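Home Projects Reports People Contact

Picking a bunch of tulips: what a wrist height offset does to grasp planning for soft bundles

Student project report, Alcaraz robotics teaching lab
Remedios Villalobos and Hefin Voyle
Supervisor: Purificación Figueroa

Reading time: 6 min

1. What we set out to do

The project brief we were given in May asked for a study of grasping on an object that changes shape when it is held. The earlier group had worked on folded cloth. We chose a bunch of flowers, with the end task of putting it into a vase, for two reasons. A bunch has one part that can be squeezed (the stems) and one part that can't (the blooms), and when it is lifted by the stems it hangs at an angle that depends on where it was gripped. That angle matters later, when the arm has to line the bunch up with the mouth of the vase.

Our question was narrow. We wanted to know whether the height at which the gripper stops before closing should be set from the table surface or from the top of the stems as measured by the head camera. The existing lab code, which we call Bistel after the folder it lives in, uses the table surface for everything. Purificación suspected this was the reason it did badly on anything that wasn't a box.

2. Set-up

We used one arm for the picking. The head camera gives a view across the table and is the only camera the planner reads. We left other objects on the table during the runs, among them a basket of artificial fruit and vegetables, so that the planner had to find the stems with other green things in view. The bok choy was the worst of these. In our first version the colour step put the grasp point on its leaves more often than we'd like to admit, and we added a rule that the green region must touch a red one.

The vase is a dark grey cylinder with ribbed sides. We didn't change it during the project.

Each run has the same parts: find the bunch, choose a grasp point on the stems, move above it, come down, close, lift, then move towards the vase. We recorded the commanded wrist height at each part and the measured angle of the bunch after lifting.

3. The two methods

Method A (table height). The gripper comes down to a fixed distance above the table, whatever is underneath.

Method B (stem height). The planner takes the depth values inside the stem region, sorts them and uses the median as the stem height. The gripper comes down to a set offset below that. We used the median because single depth readings on the stems are poor. They are thin, and many readings fall through the gaps and land on the table.

Hefin wrote the depth part and Remedios wrote the grasp point part. Both methods use the same grasp point, so the only difference between them is where the wrist stops.

Views from the head camera, with the tulips lying on the table in the first two and held by the stems in the third.

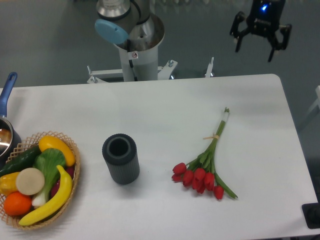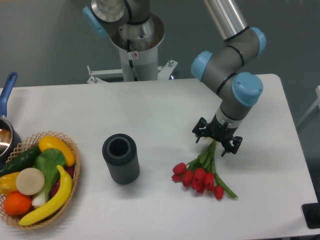
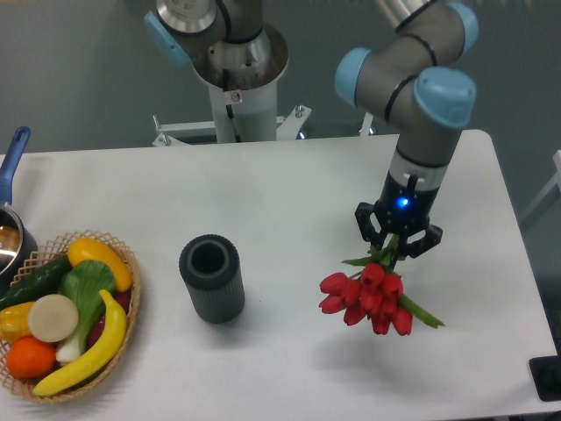 4. What we found

With Method A the gripper usually closed on the stems, but it often took only part of the bundle. The stems underneath were held and the ones on top slid over the fingers, or the other way about, depending on how the bunch had been put down. When this happened the bunch turned during the lift. The angle after lifting then differed from one run to the next even when the grasp point was the same, and the planner had no way to allow for it.

Method B gave a steadier angle. The fingers closed with the bundle nearer the middle of the pads and the bunch turned less. It didn't remove the problem of a stem being left out, which we still saw when the bundle had spread flat.

The gain was smaller than we expected when the grasp point was close to the blooms. There the leaves start to get in the way, and the median height comes partly from leaf and partly from stem. A long leaf sticking out to one side was enough to pull the estimate up. We tried leaving out the outermost readings, which helped with the height but moved the grasp point sideways, so we took it out again.

Placing into the vase is a separate matter. A better angle makes it easier, but the planner treats the bunch as a straight rod and it isn't one. We don't report placing results here because we changed the approach path partway through and the early runs can't be compared with the later ones.

5. Problems along the way

The depth readings drifted on Thursday and we lost an afternoon's runs. Gonzalo Manzano found that our calibration file had been overwritten by an older copy. We now load it by name and the program stops if it isn't the one we expect.

The offset in Method B was set by hand. We began at 5 mm below the median and ended at 9 mm. At 3 mm the fingers closed over the top stems only. We have no good argument for 9 beyond the fact that it worked with this bunch, and a thicker or thinner bundle would probably want a different value.

The log format was also a nuisance. We wrote one line per movement with no run number, and had to go back and split the file by looking for the home position.

6. What we would do next

The offset should come from the width of the bundle, which the camera can already measure. Begoñe Marín is taking this up for her own project and has our code. We'd also like the planner to measure the hanging angle again just before placing, as the bunch can shift while the arm is moving.

It would be worth running both methods on loose stems with no band. We think Method B would lose much of its advantage there, but we haven't tested it.

The code and logs are on the shared drive under Bistel, in the folder called stems. The calibration file is kept separately and should be copied, not moved.

Contact: Alcaraz robotics teaching lab, room 515
© Alcaraz robotics teaching lab
Back to top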